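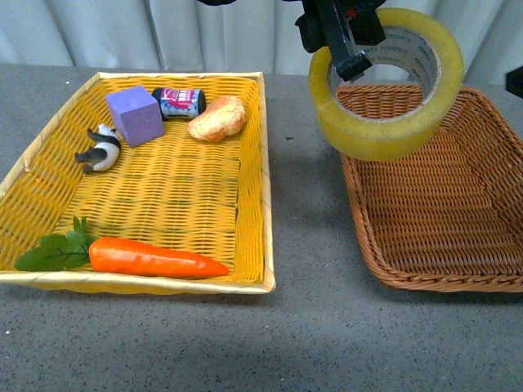 Femby

Okay, a small gallery from the Grarent sorting setup, plus more software talk than anybody asked me for! It's December, I finally have the new grasp planner merged, and I wanted a page where the pictures sit next to my notes before I forget what the notes meant.

Quick background if you haven't read the older posts: Grarent is my planning stack. Zhuravel does the perception (segmentation, then a rough pose for each object), and Norach is the log viewer I keep swearing I'll clean up. The job is two baskets, yellow and brown, and a bunch of small stuff that has to end up in the right one.

The packing tape is my favorite object in the whole set because it's so annoying. Zhuravel used to hand over one solid blob with the middle filled in, so the planner would try to pinch the whole roll from the outside, and the jaws don't open that wide. Now the mask keeps its hole, and Grarent gets a second family of grasps with a finger through the center and the inner edge held. The clear wrap is still miserable for depth, so I lean on the cardboard core, where the printing gives the matcher something to hang on to.

The other change is in how drops get planned. I used to aim for the middle of the basket, every time, and if the middle was taken the planner just failed and sulked. Now it samples 400 release poses over the basket floor, throws out the ones where the arm would clip a rim, and scores what's left. I tried 800 and all I got was a longer wait.
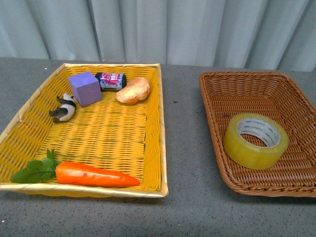
Rims deserve their own paragraph, I think. A woven basket is a terrible collision shape - all those little gaps come back as noise, and the first version of my map had holes in the walls that the planner was very happy to drive through. I gave up on being clever and fit a plain box with sloped sides to each basket, padded a little on top. Ugly, fast, and I stopped waking up thinking about wicker.

The carrot leaves are still on my list. Zhuravel likes to split the toy carrot in two, orange part and green part, and then Grarent wants to plan for each of them separately. Merging by contact fixes the carrot and then glues other neighbors together, so I'm trying a check on the long axis first. That's issue 704 if you want to follow along (or, please, fix it for me!).

Norach can now replay a plan next to the camera view, which I should have built a year ago. Click any rejected grasp and it tells you which check killed it. Next up is regrasping, and after that I really do have to write the docs.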